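Report on the Open Day Visit to the Stirnow Building
Manufacturing Technology, Second Year
Submitted by Baltasar Herrera

1. Purpose of the visit

Our class went to the open day at Karpenko in April as part of the unit on automated handling. The assignment was to choose one demonstration, watch it for long enough to understand the task, talk to the people running it, and write up what we learned. I chose the two-arm bench on the ground floor of the Stirnow building. Other students in the class wrote about the pallet line and the paint booth, so I only mention those briefly.

Karpenko builds handling equipment for companies that sort returned goods. The open day is held once a year. According to the sign at the front desk, 156 visitors had registered for the morning. We were given a safety talk and a badge and then allowed to walk through the marked areas on our own until lunch.

2. How the day was organized

The ground floor had the smaller demonstrations and the upper floor had talks. I went to one talk, on gripper selection, and spent the rest of the time downstairs. The pallet line was the most crowded. It was loud and hard to ask questions there. The two-arm bench was at the far end past the tool crib and had fewer people, and the engineer on duty had time to explain things.

The project the bench belongs to is called Lovoler. It looks at small electronics that come back from customers in mixed boxes: phones, chargers, earphones and so on. Today most of this is sorted by hand at a site called Prukanach, where the workers open a box, pull the items apart and put each kind in its own tray. The hardest part of the job is the cables. A phone by itself is easy to pick up. A phone with a cord wrapped around it, lying next to a pile of other cords, is not.

3. The bench

The arms are mounted along the front edge of a white table, one on the left and one on the right, and both have a two-finger gripper. They are small arms, closer in size to a person's arm than to the ones on the pallet line. The table has a frame of aluminum extrusion with panels on three sides. Tools and supplies that the staff need often are kept in wire baskets fixed to the frame, so the table itself stays free for the items being handled.

I asked about the panels, because they have a very busy pattern in red, pink and purple and I expected plain gray. The engineer said the wall covering is changed from time to time. The software uses camera images to decide where things are, and if it only ever sees one background it may do badly when the background is different. I had assumed that you would want the background to be as simple as possible. In a fixed production cell that would probably still be true, but this bench is used for development. 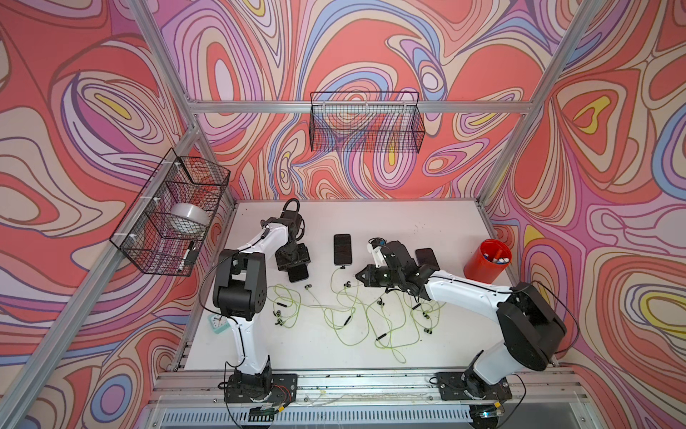
The task for the morning was phones and earphones. The phones have to be separated from the earphone cords and set aside, and then the cords have to be taken apart from one another. Both arms are needed for this. One gripper holds something still while the other pulls, which is the same way most people would do it with their hands. With only one arm, pulling on a cord moves the whole pile across the table and the knots get tighter.

The yellow-green earphones are harder than they look. The cord is thin and it crosses over itself many times, so it is difficult to tell from above which strand belongs to which pair. The earbuds also catch in the loops. The engineer told us that the phones are not the interesting part for her team and are there mainly because real return boxes have them.

4. How the arms are taught

The arms are not programmed step by step. A person first does the task many times by moving the arms remotely, and the recordings are used to train the software. For the phone and earphone task the team had 808 recordings at the time of our visit. Each one starts with the items laid out in a new way. If the operator makes a mistake and then fixes it, the recording is kept, so that the software has examples of getting out of trouble too.

An operator works for 50 minutes and then takes a break. I was surprised that it was described as tiring. The explanation was that you have to look at the pile from one angle and think about two grippers at the same time, and you can't feel the cord through the controls. When a cord is pulled tight you have to notice it by eye.

I was allowed to try the controls for a few minutes on a practice setup beside the bench with foam blocks. I could pick up a block without much trouble. Passing it from one gripper to the other took me several attempts, and I dropped it twice. The main problem was depth. I kept closing the fingers a little above the block.

5. Questions I asked

I asked how they decide that a run has been successful. For this task, a run counts only if every phone is clear of the cords and no cord is under a phone. Partly untangled cords are written down separately with a score from the operator. I think this score depends a lot on who gives it, and the engineer agreed that it was a weak point.

I also asked what happens if a gripper pulls too hard. There is a force limit on each arm and the motion stops when it is reached. They still go through earphones fairly quickly. A box of 22 pairs had been set aside that week for the open day.

My last question was about speed. The workers at Prukanach are much faster than the bench and she did not expect that to change soon. The plan is to have the arms take the simple boxes first and leave the badly tangled ones for people.

6. What I learned

Before the visit I thought the difficult part of handling was the gripper, mostly because that is what our course has covered so far. The talk upstairs supported that view, since it dealt with finger shapes and grip force. At the bench the grippers were quite simple and the difficulty was in deciding what to grab. A rigid part has a known shape. A cord has a different shape every time, and it changes again as soon as it is touched.

I also learned that recording good examples takes a large share of the team's time. Resetting the table between recordings is done by hand. I would have liked to know how long one full reset takes, but I forgot to ask.

7. Problems with the visit

The schedule was tight. The talk ran over and I missed the second safety walk, which some of the class said was useful. The handout did not include anything on the Lovoler bench, so all the figures in this report about it come from my own notes and were not checked against a printed source.

For next year I would suggest that each group sends its questions to Karpenko before the visit. I would also suggest going to the two-arm bench early, before the talks begin.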